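Waltum-list archive – manipulation and grasping

Print this message | E-mail this message
Replies: 4 | Shares: 2

Re: knife and rack task – how are you scoring the regrasp?

Hi all,

Replying to the question from the Tarar people, quoted in full for anyone who joined the list in August.

> We have read the draft of the Drillness protocol and would like to
> try the knife and rack task on our own arm. Two things are unclear
> to us. First, is a grasp on the blade counted as a failure, or only
> as a different grasp type? Second, do you tune the gripper force for
> each tool, or is it one setting for the whole set? We get very
> different numbers depending on how we read section 3.
> We would also be interested in whether the background matters. Our
> bench is plain grey laminate and we suspect it makes life too easy
> for the detector.

Taking the last one first. The background matters more than we expected. On a plain bench our segmentation had very little trouble. With the printed cloth down (the Van Gogh one, Starry Night Over the Rhône) the yellow and orange streaks get picked up as specular edges on the steel, and the handle pose drifts along its long axis. We kept the cloth in the protocol for that reason. Any busy print will do, as long as you report which one you used.

On scoring, a blade grasp is a separate grasp type and is not a failure. The planner is free to take the knife by the flat of the blade near the spine or by the handle. Both are logged, and the success rates are reported separately.

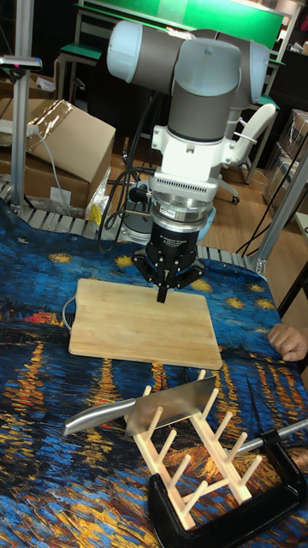
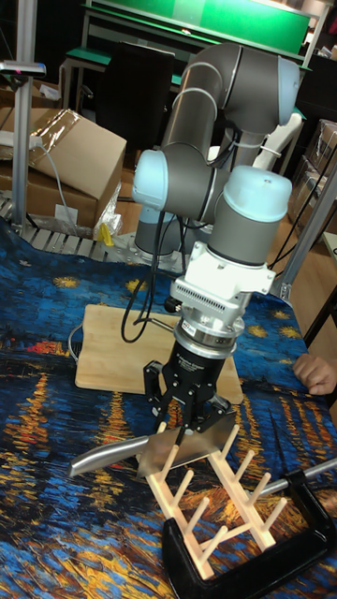
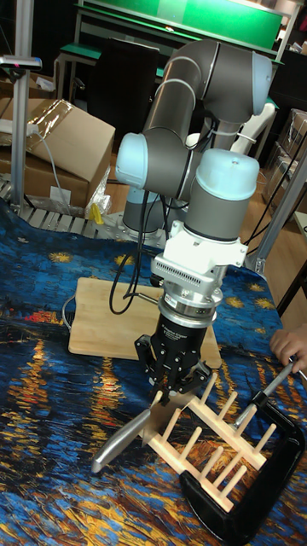 Results so far

We ran 100 trials with the handle grasp and 100 with the blade grasp, same controller, same cloth. The handle grasp succeeded in 91 and the blade grasp in 68. Most of the blade failures were rotation in the fingers during the lift. A wide flat blade with a hollow handle has its centre of mass well away from where the fingers close, and our model treats the contact as a point. Urmila Kashyap is rewriting that part so the contact patch has a length, and the first 40 simulated lifts look better. I would not quote them yet.

On force, it is one setting for the whole set, 50 per cent of the gripper's range. Section 3 reads as if it can be changed per tool. That is a mistake in the draft and will be corrected.

A few practical notes if you are setting this up:

- Clamp the rack to the table. An unclamped rack shifts when the knife touches a peg and the trial has to be thrown out.
- Log the wrist force from before the fingers close, so you have a baseline for each trial.
- Leave slack in the gripper cable. Ours pulled on the wrist at one joint limit and put an offset in the force readings that took a while to find.
- Keep the cutting board in place even when the task does not use it. It is part of the collision model.

The Momum planner will run the same task files, but it orders the joints differently, so check the mapping before you move anything – the arm will go somewhere you did not ask for.

The full log has 912 entries, including the aborted trials and the calibration moves. I can send it to anyone who wants it. Please write to me off list, as the attachment limit here is small.

Regards,
Drillness protocol maintainer

Last updated: August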